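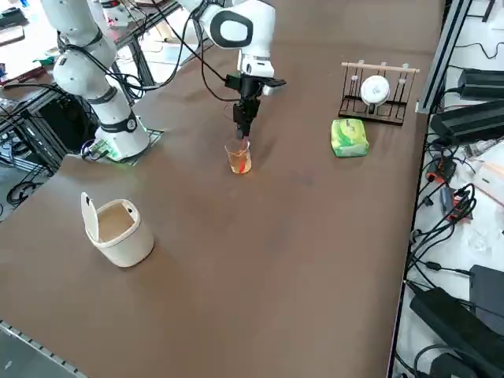

Nataša Dervishi told me at the door that I had learned the words too well. She said that on Saturday I spoke Ritchie's monologue like a person reading a train schedule, every stop in the right place, and she did not believe one word of it. Then she gave me back my script with her pencil marks and went to catch her bus.

I was angry until the corner and after that I was mostly thinking. It is March and we open in four weeks. I have the largest part I ever had in English, and I learned it the only way I know, out loud, walking in the kitchen, with the accents marked above the vowels. In my own language I never needed this. There the words came with the feeling already inside them. In English I must put the feeling in afterward, like money into an envelope, and I think she hears the envelope.

Tonight I tried what she wrote on the last page: say the speech to one person and want one thing from him. I chose the brother, and I wanted him to give back the key. I did it sitting on the floor with my coat on. The first time was bad. The second time was also bad but faster. On the third I forgot a line in the middle and stayed silent, and in the silence I was really angry with this brother, who does not exist. When the line came back, it came lower and without any accent marks.
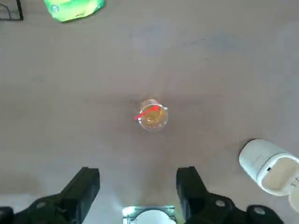 What did I want from him in that silence? That he would look at me before he answered.

I wrote this in the margin beside the key, because maybe the key is only the excuse. I will ask Nataša, but not tomorrow. She will be tired after Clollari's rehearsal, which she also directs, and she does not like questions on the stairs.

The theater in Asville has 202 seats. I have stood on that stage one time, for the photograph, and the last row looked very near. Prendumia, where I played at home, had more than 1,000, and there we were taught to send everything to the balcony, also the whispers. My arms still do it. When I say "Go on, then," my right hand goes up like I am stopping a taxi. Nataša has circled this place two times in the script.

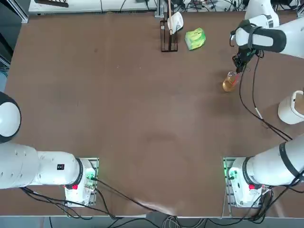

So tomorrow I will do the speech with both hands in my pockets, from "Go on, then" until the door. If the hand wants to come out, I must first know what it wants. I will also leave out the marks and copy the page new, in clean handwriting, to see if my mouth remembers without them.

One more thing to correct: I say "leave" too short and it becomes "live." "I asked you to live" is a different play.

It is twenty past eleven. The neighbor knocked on the wall during the third time, so at least it was loud enough for him.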